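News > Press Room > Pronum opens its hand-teaching sessions in June

Pronum is opening its teaching room to outside teams this June

I'm Catarina Falcão, and I run the teaching room at Pronum. They asked me to write this release myself because I'm the one who'll be answering the emails, so please forgive me if it sounds more like a letter than an announcement!

The news first: from June, anybody with a household task they'd like a robot to learn can book time with us. You bring the task, we bring the arms, the hands and a couple of very patient people. Each session lasts 90 minutes, and at the end of it you go home with the recordings of everything you showed the robot. We don't keep a copy unless you tell us we can.

We've been doing this in-house with our friends at Cetton for a while now, and together we have just passed 2000 recorded demonstrations. Most of them are small things. Pick up a box, put it down on a shelf, open a drawer, turn something so the label faces out. People expect me to say the robot makes breakfast (it doesn't, and I'd be nervous if it did), but I get very excited about a well-placed carton.

How a session works

There are two ways to show the robot something, and you can try both. In the first, you stand beside the arm and move it with your own hands while it records where every joint goes. It's slow and a bit like teaching somebody to dance, and it's great for the big motions. In the second, you wear a glove, sit across the room and drive the arm and fingers by remote control. Jerome Malabanan looks after that side and he'll get you going. New people usually close the fingers too early – I did it for days – and then it clicks.

We ask for at least 25 good repeats of a task before we train anything on it. You can vary them as you like: move the object a little, come in from the other side, take your time on one and hurry the next. Please keep the clumsy ones too. Kyung-tae Hong, who does our training runs, likes having them, and he has told me off more than once for deleting mine.

"I used to write motions out line by line, and I'd spend an afternoon on one grasp," says Kyung-tae. "Now I ask someone to show me, and I spend the afternoon looking at what they did with their fingers."

Light boxes on high, smooth tops are what I've been practicing lately. The fingers have to come up over the edge and close on the carton without crushing it, and the arm is reaching from low down, so you feel every bit of the wrist when you drive it. 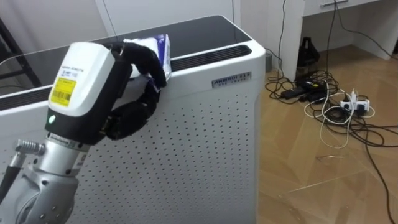 Booking and prices

A session costs $369 for a team of up to four. Jonalyn Sebastian handles the calendar, and mornings from 9 a.m. fill up first. Tell her what your object is and how heavy it is, and send a sketch if it's an odd shape. Bring spares of anything that can dent.

For interviews or a visit, write to me at the Pronum press desk. I'm happy to put you in the glove for a few minutes before we talk.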